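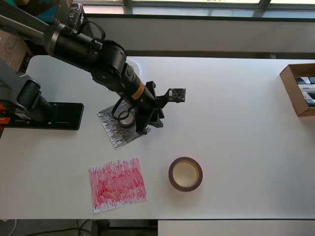
Chapter 3
From Task Statement to Task Program

3.1 Introduction

Chapter 2 treated the motion of an arm between two known poses. In practice, a programmer is seldom given two poses. The programmer is given a sentence, such as "Put each roll of tape on the sheet of its own color," and must produce software that carries the sentence out. The distance between the sentence and the joint commands is the subject of this chapter.

The worked example throughout is the sorting task just quoted. It uses a table, an arm with a two-finger gripper, several rolls of tape, and sheets of paper that serve as target areas. The task is small enough to be specified completely on a few pages, and yet it raises most of the questions that occur in larger systems: how objects are named, how a goal is written down, how a grasp is chosen, and how the program learns that a step has failed.

Students should have completed the exercises on coordinate frames in Chapter 2 before continuing. The transform notation introduced there is used here without further comment.

After studying this chapter, the student should be able to:
Write a goal as a set of relations among named objects.
Separate the symbolic part of a plan from its geometric part.
State the conditions that must hold before and after each action.
Choose between an outside grasp and an inside grasp for a ring-shaped object.
Design a check that tells the program whether to continue, repeat, or stop.

3.2 Naming What Is on the Table

A task program begins with a world model, the list of objects the software believes to exist together with what it believes about each one. In the Varby language used in this book, every object receives a type, a pose, and any number of attributes. A roll has an outer radius, an inner radius, a height, and a color. A sheet has a length, a width, and a color. The pose of every object is given in the table frame unless the program states otherwise.

Color appears in both types, and this requires some care. A person reading the task sentence understands "its own color" at once. The software must be told which color of a roll is meant. Many rolls of tape have an outer band in one color and a core in another, and a camera looking down from above may see more of the core than of the band. The convention in this chapter is that the color of a roll is the color of its outer band. The convention is recorded in the type definition (Listing 3.1), where a later reader will find it.
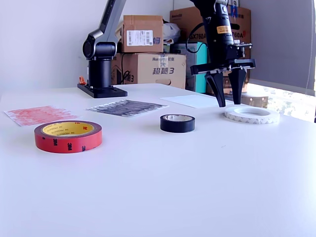
The sheets present the opposite difficulty. A plain white sheet on a white table offers very little contrast, and a detector that relies on edges may lose it when the light changes. A sheet filled in with marker strokes is easy to find, but its interior is uneven, and a detector that looks for one solid region of color may divide it into many. Both faults are faults of perception. They nevertheless reach the planner as a missing object or as an object reported several times, and the world model must be able to refuse such reports. Varby does so with a consistency rule: when the number of sheets reported differs from the number declared, the program does not begin.

Small objects near the edge of the work area require a further rule. Boxes, cables, and tools that have no part in the task should be entered in the world model as obstacles, with generous margins. They are given no color and no target. Leaving them out altogether is a common source of collisions in student work.

3.3 Writing the Goal

A goal is a statement about the world model that must be true when the program ends. For the sorting task, the goal consists of one relation for each roll: ON (roll, sheet), where the two colors agree. The goal says nothing about the order in which the rolls are moved, the path of the arm, or the grasp. Those decisions belong to the planner, and a goal that includes them is harder to reuse.

The relation ON must be given a geometric meaning. Three definitions are in general use. Under the strictest, the whole footprint of the roll lies inside the sheet. Under the second, the center of the roll lies inside the sheet. Under the loosest, any part of the roll overlaps the sheet. The choice has practical results. A large roll that overhangs its sheet may satisfy the second definition and fail the first, and a program that tests for the first will pick the roll up again and try to improve its position -- perhaps many times.
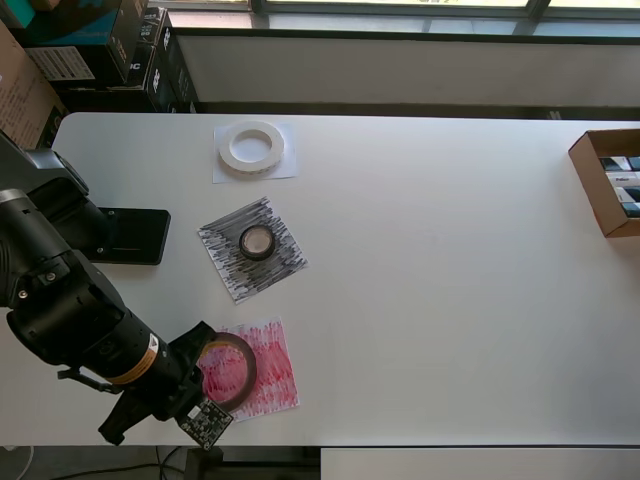
Figure 3.3 Rolls and sheets viewed from above. The gripper is at the roll on the red sheet, which the roll covers only in part.

The listings in this book use the second definition unless a problem states another. Readers who work with the Kelemen controller should note that its library function for containment applies the strictest definition, and that the tolerance must be set by hand. The table of default tolerances is on page 136.

3.4 Preconditions and Effects

Each action available to the planner is described by what must be true before it starts and what will be true after it ends. The action PICK requires that the gripper be empty, that nothing rest on the roll, and that at least one grasp be reachable. Its effect is that the gripper holds the roll and that the roll is no longer on any surface. The action PLACE reverses these statements for a chosen sheet. Between them, MOVE changes the pose of the gripper and leaves every relation as it was. 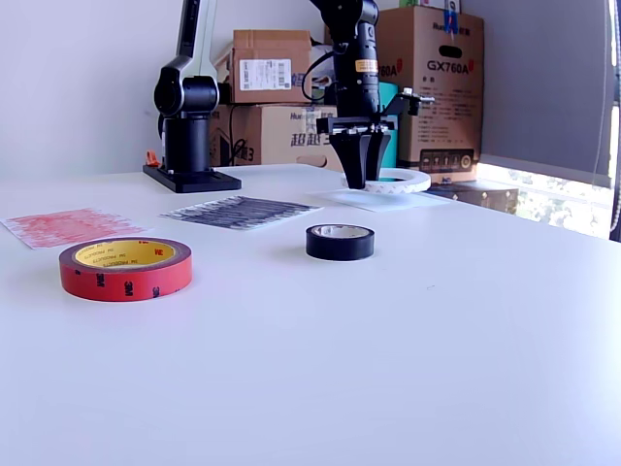 An effect is a prediction, and the program must test it. The fingers of a gripper may close on the outside of a roll, or they may enter the opening and spread against the core. In the inside grasp shown in the figure, the fingertips have been lowered into the opening of the white roll, and a single view leaves it uncertain whether they already hold it. The camera alone therefore cannot confirm the effect of PICK at this point. A better test compares the measured finger opening with the inner diameter of the roll and then lifts by a small distance. When the fingers have spread past that diameter, the roll has been missed, and the world model must be restored to its earlier state before the action is repeated.

The complete action definitions are given in Listing 3.2. They were checked against the Varby release of 12/4/19, and later releases may report different warning codes. Code 2341, "effect not confirmed," is the one students will meet most often in the Skeltgate exercises at the end of this chapter. It should be handled in the program and never suppressed.

Section 3.5 takes up the search for an order of actions, beginning with the case in which a roll already rests on the wrong sheet.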